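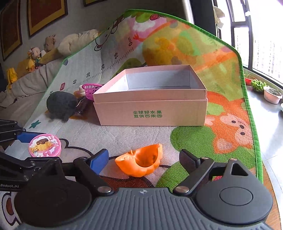

쿠세베로(Kusevero) 연구진이 핸드헬드 그리퍼로 수집한 가정 내 정리 작업 데이터에 대한 중간 결과를 11월에 내놓았다. 핵심은 모델 구조가 아니라 시연 데이터를 자르는 방식이다. 연구를 이끈 로스 스완슨(Ross Swanson)과 데이터 처리를 맡은 수니 인타라숙(Sunee Intarasuk)을 보스빌(Vosville) 연구실에서 오전에 만났다.

과제 자체는 단순하다. 바닥 매트 위의 장난감을 집어 뚜껑이 열린 종이 상자에 넣는다. 스완슨은 이 과제를 고른 이유를 난이도 분포에서 찾았다. "물체 하나하나는 쉽습니다. 그런데 속이 빈 플라스틱 장난감은 어느 면이 위로 놓였느냐에 따라 잡을 수 있는 자리가 달라집니다. 오목한 면이 위를 향하면 테두리를 물 수 있고, 엎어져 있으면 몸통 전체를 감싸야 합니다. 같은 물체인데 정책 입장에서는 두 개의 과제입니다."

기존 방식에서는 시연 한 편을 시작부터 끝까지 하나의 시퀀스로 학습에 넣었다. 연구진은 이를 접근, 파지, 이송의 3개 구간으로 나누고, 구간 경계를 사람이 아니라 그리퍼의 개폐 폭 신호로 정했다. 개폐 폭의 변화율이 임계값을 넘는 시점을 파지의 시작으로, 다시 안정되는 시점을 이송의 시작으로 본다. 이 분할 도구에 붙인 내부 명칭이 톨릭스(Tolix)다.

인타라숙은 경계를 자동으로 정한 것이 결과에 가장 크게 작용했다고 본다. "처음에는 라벨러가 영상을 보고 경계를 찍었습니다. 같은 영상을 두 사람에게 주면 파지 시작점이 서로 달랐습니다. 턱이 물체에 닿는 순간을 기준으로 삼는 사람이 있고, 닫히기 시작하는 순간을 기준으로 삼는 사람이 있습니다. 정의를 문서로 맞춰도 편차가 남았습니다. 신호로 자르면 적어도 편차의 방향이 일정합니다."

이번 분석에 쓰인 시연은 모두 122편이다. 편수가 적다는 지적에 스완슨은 동의했다. "규모로 주장할 수 있는 결과는 아닙니다. 우리가 확인하려던 것은 같은 데이터를 다르게 잘랐을 때 차이가 생기는가였습니다. 그래서 시연을 추가하지 않고 분할 조건만 바꿨습니다." 비교 조건은 분할 없음, 수동 분할, 신호 기반 분할이며, 모델과 학습 횟수는 고정했다. 평가 때는 물체 배치마다 10회씩 시도했다.

신호 기반 분할은 파지 단계에서 나머지 두 조건보다 실패가 적었다. 이송 단계에서는 조건 간 차이가 뚜렷하지 않았다. 스완슨의 해석은 이렇다. "이송은 원래 쉬운 구간입니다. 상자 입구가 넓고, 물체를 놓는 위치에 여유가 있습니다. 파지는 허용 오차가 작아서 학습 구간이 몇 프레임만 밀려도 턱이 먼저 닫힙니다."

수집 환경은 일부러 정돈하지 않았다. 그림이 많이 인쇄된 매트를 그대로 쓰고, 주변의 인형이나 바구니도 치우지 않는다는 것이 수집 지침에 들어 있다. 인타라숙은 무늬 있는 바닥이 초기 모델에 상당한 부담이었다고 말했다. "인쇄된 그림을 물체로 보고 접근하는 경우가 있었습니다. 단색 바닥에서 학습한 정책을 무늬 매트로 옮기면 이 오류가 많이 나오고, 처음부터 무늬 매트에서 학습하면 줄어듭니다. 분할 방식과는 별개의 요인이라 보고서에서도 따로 다뤘습니다."

조명도 통제하지 않았다. 창에서 들어오는 주광을 그대로 두었고, 노출은 자동으로 설정했다. 밝은 창이 시야에 들어오면 어두운 그리퍼와 밝은 배경의 대비가 커진다. 인타라숙은 노출값을 시연 메타데이터에 함께 기록하지만 아직 학습 입력으로는 쓰지 않는다고 했다.

한계는 비교적 명확하다. 첫째는 부드러운 물체다. 봉제 인형은 턱이 닿은 뒤에도 계속 눌리기 때문에 개폐 폭이 안정되는 시점이 늦게 잡힌다. 인타라숙은 "이미 들어 올리고 있는데 도구는 아직 파지 중이라고 판단합니다. 딱딱한 물체의 임계값을 그대로 쓰면 안 됩니다"라고 설명했다. 현재는 봉제류 시연에 별도의 임계값을 적용하며, 그 값은 수동으로 정한다. 자동 분할의 장점이 일부 사라지는 셈이다.

둘째는 재시도다. 시연자가 한 번 놓치고 다시 잡으면 파지 구간이 두 번 검출된다. 지금은 마지막 구간만 남기고 앞부분을 접근 구간에 합친다. 스완슨은 이 처리를 임시 조치로 분류했다. "실패 후 복구 동작에는 정보가 많습니다. 그걸 접근으로 묶어 버리면 모델은 이유 없이 턱을 여닫는 접근을 배우게 됩니다. 복구를 네 번째 구간으로 둘지 논의하고 있습니다."

양손 작업으로 확장할 때의 문제도 남아 있다. 그리퍼 두 개의 개폐 신호는 서로 독립적이어서 한쪽이 이송 중일 때 다른 쪽은 접근 중일 수 있다. 각 손을 따로 자르면 손 사이의 시간 관계가 끊기고, 함께 자르면 구간 조합의 수가 늘어난다. 인타라숙은 손별로 구간 라벨을 붙이되 시퀀스는 자르지 않는 절충안을 시험하고 있다. 이 경우 라벨은 경계가 아니라 보조 입력으로 쓰인다.

후속 실험은 모리슨(Morrison)의 두 번째 수집 장소에서 진행한다. 매트와 상자를 바꾸고 분할 임계값은 그대로 유지할 계획이다. 스완슨은 "임계값을 다시 맞춰야 한다면 그 사실부터 보고해야 합니다"라고 말했다. 봉제류 임계값의 자동 추정은 이번 실험 범위에서 제외됐다.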